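Planning the Equipment Budget at Steltbridge

Published Saturday, January 4, 2025

Hanne Bjarnason has overseen equipment purchasing for the Steltbridge cloth handling program for 4 years. In an interview, she described how the coming budget was prepared and why the smaller items received the most attention.

"The large purchase is the easy part," Ms. Bjarnason said. "An arm is quoted, approved and delivered. The replacement pads, the screws and the printed markers arrive as 15 separate requests, and each one stops somebody's work."

The program will therefore buy hand-held grippers in sets, with spare finger pads included in the original order. Each set has been budgeted at $466. Ms. Bjarnason said the figure was agreed with Ihor Lytvynenko, who manages the work stations, after a review held in October.
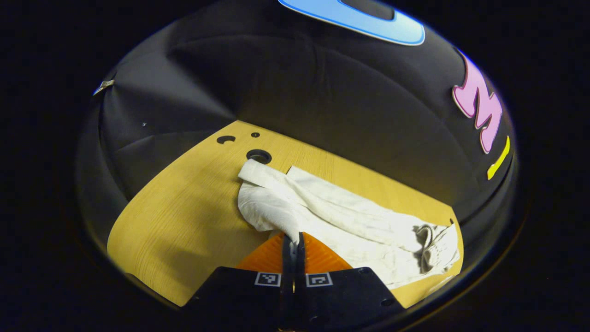 Fabric work places its own demands on a budget, she continued. "Towels and garments must be bought, washed and stored. We had no line for laundry in the first year - that was an oversight on my part."

Asked whether the program would add a second robot arm, Ms. Bjarnason was cautious. The request remains on the list, but 17 gripper sets will be ordered first. Two suppliers, Jerkum and Fistbridge, have been invited to quote, and both have been asked to state delivery times for parts in writing.

"We will look at the arm again when the quotes are in," she said.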